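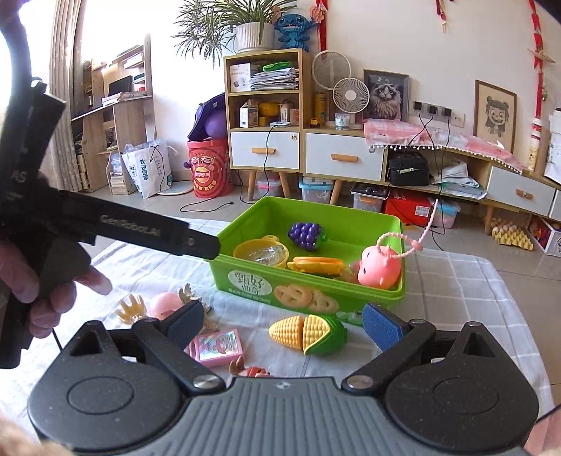 Hand-held gripper check, home sessions – my marked-up copy

Site: the Brodville apartment
Sheet: Jedthorpe house rules, revision 8
Filled in by: me, with Troels Hafþórsson on the second pair of hands
Date: 18th September

I've left my comments under each line the way Troels likes them. If you're using this sheet for your own session, copy the lines and throw out my chatter.

1. Screws and linkage arms
Result: OK
Go around every screw head with a fingertip first and a driver second. One on the left arm took a tiny nudge, so I wrote it down even though it wasn't really loose. The old rule was "tighten if it rattles" and I never liked it. By the time you hear a rattle you've probably recorded half a session with a wobbly finger.

2. Finger pads
Result: OK, recheck at the break
Look for lifted corners and fluff in the texture. Fluff is the big one on fabric! We wipe with a barely damp cloth, no solvent. The pads came from Ketilsson and had 352 grasps on them at the start of the day. The house limit is 700, so plenty left.

3. Cables
Result: OK with a comment
The thin one under the handle should hang free through a full wrist turn, both ways. Mine does if I start with my elbow in. Troels holds his arm wider and wants more slack, and I'd like the sheet to say "check with the person who will be holding it". Wall cables stay out of reach of both of us, and no charging while anyone is holding a tool.

4. Fingers and pinch points
Result: OK
Your free hand stays out of the linkage. Long sleeves up, rings off. If two people are working over the same objects, one of you says "mine" before reaching in, and yes, you feel silly for the first ten minutes. Say it anyway. We bumped jaws in December and I still have opinions about it.

5. Objects
Result: OK, one left out
Anything with a strap, bead or string gets a tug test before it goes in the box. The pig's beaded strap passed. A small car with a cracked wheel didn't, so it's in my bag waiting for glue. Split play food is fine as long as both halves are on the list as one object (the corn keeps catching people out).

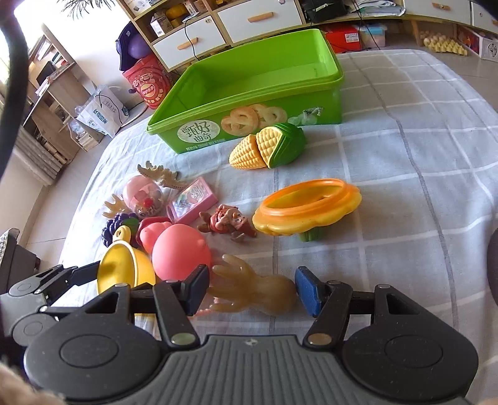

6. Soft objects and squeeze
Result: OK
Squeeze is the item I'd fight to keep if Jisa ever trims this sheet. People close the jaws the same way on everything, and rubber toys forgive it, so you get sloppy and then you do it to something with a clear lid. The rule says stop at first hold. For practice I like the beige rubber one with the tentacles, because a loose hold between the pads is enough and you can see straight away if you've mashed it. Do that a few times, then move on to the hard plastic.

7. Space to work
Result: OK after a tidy
You need a clear step back and to both sides. Bags and buckets go against the wall. Smooth out the cloth too – a wrinkle will snag a fingertip pad on a low approach, and you'll blame the gripper.

8. Paperwork
Result: open
Session number is 1115. The pad count still has to be copied into the log, and Troels owes me a signature for the second tool. Glue for the car wheel is on my list, along with a fresh wiping cloth.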